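Sponges: leave them in the plastic or unwrap them all?

netdale_supply
Sorting the supply shelves this month and I have a mix of yellow sponges, some still in their wrappers. Do you unwrap everything before it goes in the bins or leave it sealed until someone needs it? We order from Rendari, 385 in the March box.

uvov77
Unwrap. Wrappers take up space, and people leave them on the table.

Lensa Yilma
I'd leave them. Bare sponges pick up dust, and ours sat in an open bin for 3 months before anyone touched them. The round ones come in their own bag anyway.

uvov77
Dust rinses out. You also can't stack anything in those crinkly bags.

brinkmann_b
Depends on the shape. Rectangular ones stack fine bare. Round ones roll all over the place, so I keep the bag on.

netdale_supply
Our bins have lids, so dust isn't much of a problem. Space might be. Last year we went through around 1000.

Lensa Yilma
Then split them like brinkmann said. Round in the bag, flat ones bare, separate bins with a label on the front.

uvov77
Still think the bags should go, but separate bins makes sense.

netdale_supply
Going with separate bins. I'm doing the round ones first. Pic from the sorting table, shelves are at the back left.
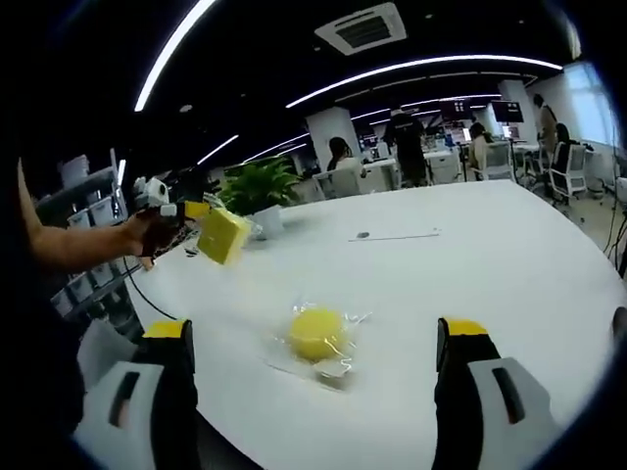

Round one in its bag, flat one without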